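13/08/2020
Bench notes, compact camera comparison, second round

Carried over from May: exposure and white balance drift on the two compacts, the Fletik and the Wolta. Firmware on both is unchanged. The Trelow card reader has been replaced, so copy errors should be out of the picture this time.

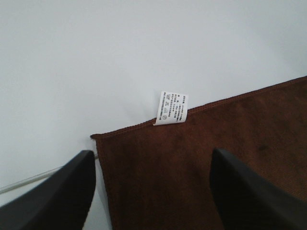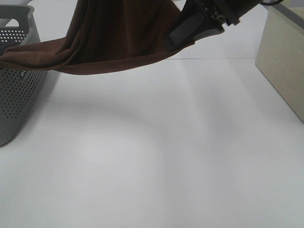
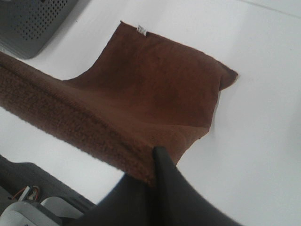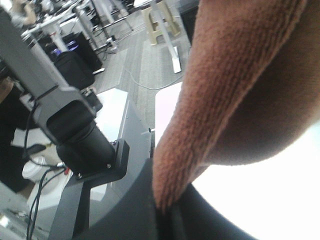
Metering first. Both cameras use a center-weighted default, and both pull a mostly white subject down toward gray unless compensation is dialed in. The Fletik needs +2/3 to bring plain white paper up to where I want it, the Wolta a full stop. The error is repeatable on the Fletik. On the Wolta it moves when the zoom moves, which I did not expect and did not see in May. Brown cloth on a white tabletop, as in the third picture, is a fair case of what goes wrong: meter for the table and the pile of the cloth goes to mud, meter for the cloth and the table clips. Neither camera offers a spot mode that can be locked separately from focus, so compensation is the only tool. Bracketing would do it, but the Wolta buries bracketing in the drive menu and forgets it at power off.

White balance. Auto on the Wolta shifts warm under the bench lamps and then shifts again when the subject fills more of the view. Browns go orange. The Fletik in auto stays closer from shot to shot but sits slightly green. A custom reading from the gray card fixes both. The Wolta keeps its custom value through a battery change, the Fletik does not. Write the value on the tape label before pulling the battery.

Run length. Set both to the same interval and let them go on a full charge. Fletik stopped at 696 shots, Wolta at 448. The Wolta has the larger battery on paper. I suspect the screen, which cannot be turned off completely on that model, only dimmed. One run each, so do not quote these numbers anywhere yet.

Card handling. The Wolta writes the preview and the full file separately and loses the preview if the door is opened too early. No loss of full files seen. The Fletik locks up for around 4 seconds after a burst and ignores the power button during that time. Not a fault as such, but it looks like one. Anyone borrowing it should wait for the light to go out.

Tripod mounting. The Kaplan plate fits the Fletik without play. On the Wolta the same plate covers the battery door, so the camera has to come off the plate for every swap and the framing has to be set again. This cost more time than everything else today. A thinner plate or an offset one would solve it. There may be one in the drawer with the old flash brackets, have not looked.

Noise. Not finished. ISO 100 through 400 are indistinguishable on the bench monitor at normal viewing size. At 800 the Wolta starts smearing fine texture, most visibly in fabric and printed halftone. The Fletik leaves the grain in and I prefer that. Need the 1600 set from both before drawing a line.

To do:
Repeat Wolta metering at fixed zoom, then at 2 other zoom positions
Second battery run on each, screen dimmed on both
ISO 1600 set, same lamps, custom white balance
Check drawer for offset plate
Relabel the Wolta cards, the old labels are peeling into the slot

Files from today are on the shared drive under the May folder, new subfolder. Raw only, no conversions made.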